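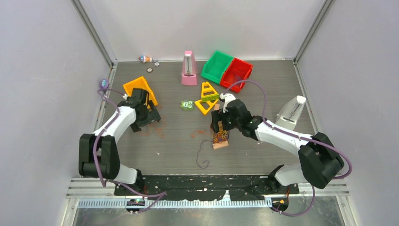
# 第六讲 讲义：类风湿关节炎患者的手功能评估

上次下课有几位同学追着我问"握力到底怎么测才算数"，我在走廊里讲得乱七八糟，回去想想还是写下来比较好。这份讲义就按我上课的顺序来，有些地方啰嗦，大家挑着看。幻灯片上有的表格我不重复贴了，这里主要写幻灯片上没有的东西。

## 一、先说为什么单独拿一讲来讲手

我们前面讲疾病活动度的时候，DAS28里已经数过手上的关节了，PIP、MCP、腕，都在里面。那为什么还要再评一遍"功能"？我当年做住院医的时候也觉得多余，直到有一回管一个病人，DAS28漂亮得很，炎症指标全正常，查房时我高高兴兴说"控制得不错"，她回了我一句：我现在连药瓶都拧不开。

炎症控制和功能恢复这两条线，早期贴得比较紧，病程越长分得越开。早期病人手没劲，多半是疼、肿、晨僵闹的，药一上去就回来一大截；病程长的病人，肌腱、韧带、骨头都已经变了样，炎症压下去了，手该歪还是歪。所以你们写病历，活动度和功能要分开记，千万别用一个去推另一个！

## 二、查体：先看，再摸，再让他动

我习惯让病人把两只手平放在枕头上，掌心朝下，先看半分钟，不碰。

- MCP有没有肿，掌骨头之间的"山谷"还在不在
- 手指有没有向尺侧偏，偏的时候能不能自己主动收回来
- 天鹅颈（PIP过伸，DIP屈曲）和纽扣花（PIP屈曲，DIP过伸），这两个每年考试都有人写反
- 拇指的Z字畸形
- 骨间肌有没有萎缩，虎口那块最明显
- 尺骨头是不是翘起来了，按下去有没有"琴键"感

然后翻过来看掌面：大鱼际，掌腱膜，屈肌腱鞘。正中神经受压在类风湿里并不少见，大鱼际瘪了要多问一句夜里麻不麻。

摸的时候用两只手的拇指和食指，四点夹着一个关节摸，力度以甲床刚刚发白为准。有同学摸得太客气，病人不疼，你也什么都没摸到；也有同学下手太狠，正常人都喊疼。回去互相练，练到能说出"骨性膨大"和"滑膜肿胀"手感的差别为止（一个硬，一个像捏在半充气的小垫子上）。

最后让他动：握拳，伸直，对指，腕背伸掌屈。握拳握不紧，就记指尖到远侧掌横纹的距离，用厘米写。突然某一天无名指、小指伸不直了，而且不怎么疼，要想到伸肌腱断裂，赶紧找手外科，别等下次复诊。

## 三、握力和捏力

好，说回走廊里那个问题。

握力计的读数受姿势影响非常大，所以姿势要统一：坐位，肩内收，不外展，肘屈90度，前臂中立位，腕轻度背伸。两侧都测，每侧测三次取平均，中间要休息。握柄放在第几档，写进记录里，下次还用这一档。

科里现在用的是Woratex的电子握力计，开机以后一定先归零再递给病人！去年有一批数据，归零没做，整整齐齐全高了一截，最后只能作废，我到现在想起来还心疼。

捏力分三种：

| 类型 | 怎么捏 | 对应的日常动作 |
|---|---|---|
| 指尖捏 | 拇指尖对食指尖 | 捡针、扣小扣子 |
| 侧捏 | 拇指指腹压食指桡侧 | 拧钥匙 |
| 三指捏 | 拇指对食指和中指 | 拿笔、打开小盖子 |

拇指IP过伸的病人，指尖捏常常做不出标准动作，会偷偷换成侧捏。你要是不盯着看，只抄数字，那个数字就没有意义了。做不出来就写"无法完成"，不要写0，这两个在统计里完全是两回事。

还有时间。晨僵明显的病人，早上和下午的握力能差出很多，所以随访尽量约在同一个时段。我们门诊的规矩是统一放在上午10点以后，病例记录里另写一栏：今天晨僵持续了多久。有人写"60分钟"，有人写"一上午"，一律换算成分钟，实在问不清楚就写不详。

## 四、问卷

问卷我讲三个，HAQ-DI大家已经熟了，只补一句：它的总分里手的成分不少，但下肢也占了很大一块，病人膝关节置换之后HAQ掉下来，可别以为是手好了。

**DASH**，看的是整个上肢，肩膀痛也会把分数拉高，合并肩袖问题的病人要小心解释。

**MHQ**，左右手分开问，还问外观和满意度。外观这一项，有些同学觉得"不医学"，跳过去不念。请念完。很多病人夏天都不愿意把手拿出来付钱，这对他们是大事。

**Cochin手功能量表**，全是具体动作，填起来快，门诊忙的时候我用它最多。中文版使用前看一下你手里那份有没有做过跨文化调适，别从网上随便下一份自己翻译的就用，刀叉那几题的译法五花八门。

填问卷让病人自己填，家属可以帮忙念，不可以帮忙选。（老伴在旁边抢答"她能她能"的情况，你们实习第一周就会遇到。）

## 五、把数据读明白：一个课堂练习

下面用Wurnerton队列的教学数据来练。这是Naveen Vashisht老师整理好给我们上课用的，一共60例，每人有2次随访，中间隔6个月。字段说明在课程网盘里，这里只讲思路。

第一步，先画图。散点图，横轴DAS28，纵轴优势手握力，按病程长短分两种颜色。不要一上来就跑回归！

第二步，看分布。握力男女差别很大，混在一起画是双峰的，直接算一个总均值说明不了什么。要么分层，要么把性别放进模型。年龄也一样。

第三步，才是相关。问卷得分大多偏态，用Spearman比较稳妥。横断面数据做出来的相关，请写"相关"，不要写"导致"，也不要写"影响"。我改作业看到"握力下降影响了患者的睡眠"这种句子是要扣分的，你又没有证据说明谁先谁后。

第四步，看两次随访的变化值。变化值里有真变化，也有测量误差，所以要去查最小可检测变化，小于它的波动别急着下结论。再往下还有最小临床重要差异，这两个概念不一样，前者问"是不是仪器和操作在晃"，后者问"病人自己觉不觉得有差别"。考试会考，我先说了啊。

有同学问样本要不要很大。Nokadlow登记库那边有3000例，做什么P值都很好看，可是握力只有一小部分人测过，缺失的又偏偏多是手最差的那些（他们测不了，评估员就空着了）。这种缺失不是随机的，拿完整病例去分析，整体会显得偏好。小样本、测得规矩的数据，有时候反而更能看出东西来。

## 六、评估之后做什么

评估完了总要给病人一点什么，不能量完就让人走。

1. 关节保护：用大关节代替小关节，拎包用前臂挎，端锅用两只手托，拧毛巾改成压。
2. 辅具：加粗的笔杆和勺柄，开瓶器，长柄钥匙套。都不贵，病人往往不知道有。
3. 支具：腕部休息位支具夜里戴，天鹅颈可以用指环型支具。戴上以后隔一阵要检查皮肤。
4. 锻炼：活动度加低强度抗阻，急性肿胀的关节先不做抗阻。锻炼后疼痛如果过了两小时还没退下去，下次减量。
5. 转诊：肌腱断裂、神经受压进行性加重、腕关节顽固滑膜炎，找手外科一起看。

第4条病人最容易放弃。我的经验是不要一次给十个动作，先给三个，复诊的时候请他当面做一遍，做对了再加。

## 作业和阅读

- 两人一组，互测握力和三种捏力，把姿势、握柄档位、时段都写清楚，交原始数据，不要只交平均值。
- 用Wurnerton数据完成第五部分的前三步，图和一段文字解释，文字不超过一页。第四步选做。
- Győri那一章（阅读材料第二份）看"腕关节"和"伸肌腱"两节就行，后面的术式不要求。
- 有问题发到课程邮箱，标题写上学号。下次课讲足踝，请穿方便脱的鞋，我们要互相查体。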